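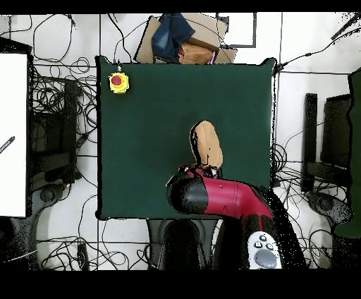
Wouldn't a bath sheet tell us more than a hand towel? asked in the margin of the last entry. Maybe later. Small one first, the folds are easier to name and I can get all of it on the table.

September, started 8:40 am. Peach terry towel on the green table. Entry for the Gethin folding notes, page 2.

Want a plain list of the shapes a towel falls into when it isn't laid out. The Plurnis sheet has only "flat", "folded" and "heap", and heap is doing far too much work. Went through the old tally last night: 3,706 lines, of which 1,454 say heap and nothing else. Useless for sorting.

Hanging shape. Depends a lot on where it is pinched. Held near a corner the terry twists on itself and the lower edge can cup. Held mid-edge – two tails, easier to read. Write down pinch point every time, I forgot to on 865 lines and cant get it back.
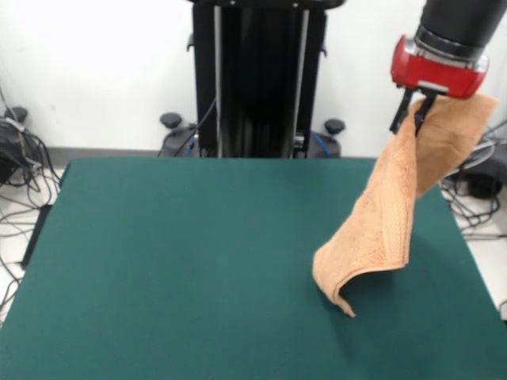
Also write down which corner is lowest. Only use "corner down" if it's clear, otherwise "unsure". No guessing from memory afterwards.

Next, shapes on the table. Tent = fabric pushed up to a ridge with flat parts spreading out from it. Mound = no real flat part. Twist = a roll of fabric crossing over the rest. A towel can be two of these, so put both, main one first.

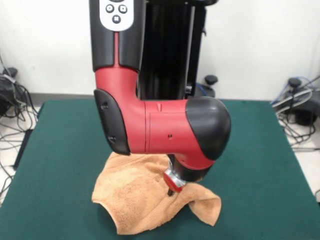

Towel in a tented heap, green table.

Hem band is the best landmark by far. Flatter than the loops so it shows even when the rest is a muddle. Look for the hem first, then follow it to a corner, then name the shape. Going the other way I kept calling a fold an edge.
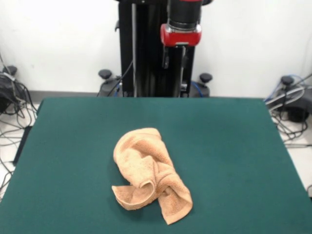 Open loops get their own letter (L), with the side they open to. Underside showing = U. Dont use U for shadow.

To do:
– redo the heap lines with the new names
– ask Zikeo for a second towel, darker, same size
– bath sheet, ok, put it on the list
– fix the colum headings on the Plurnis sheet

Stopped 11:15. Rest after lunch.

Print this entry | E-mail this entry
Contact | © Dresenero workshop notes | Back to top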